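3.2 Packaging and storage of the parish records

The Taleswood collection was moved from the old vestry to the reading room at Rastness in November. It covers the years after 1833 and consists mainly of loose letters, rent books and burial slips. Before the move, most of the material was kept in tin trunks, and the paper at the bottom of each trunk had taken on a curve that made it hard to read or copy. Slavica Georgiou flattened the worst items under light weights for 7 days and noted which ones returned to their old shape.

We compared two ways of keeping single sheets flat after treatment. In the first, sheets were placed in a paper folder and laid on a stiff backing board. In the second, the folder was stood upright in a box with others of the same size.
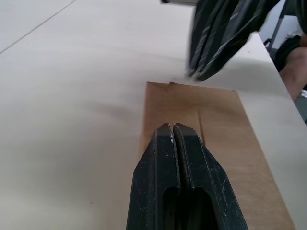 Sheets kept flat showed less curl at the corners when they were checked again, but they took up more shelf space and were slower to retrieve. Readers at Rastness ask for burial slips far more often than for rent books, so retrieval time matters more for the slips. We therefore kept the rent books flat and stored the slips upright, with 40 folders to a box.

Boxes were chosen mainly on cost. Acid-free boxes were bought for the letters, which are the oldest part of the collection. Duplicates and modern copies went into ordinary corrugated cardboard (Figure 4), and these will be replaced when funds allow.

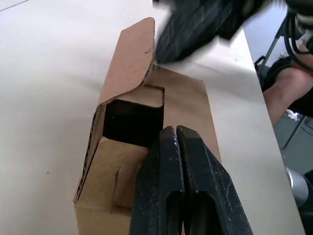 Figure 4. Open corrugated cardboard box with one flap upright.

Room humidity was read twice a day by Neville Ellwood and entered in the log kept at the desk. The readings were higher in the mornings, before the heating came on. We did not find a clear link between the morning readings and the amount of curl, although the slips nearest the outer wall were slightly worse than the rest. Copies made after 2000 were left out of this comparison.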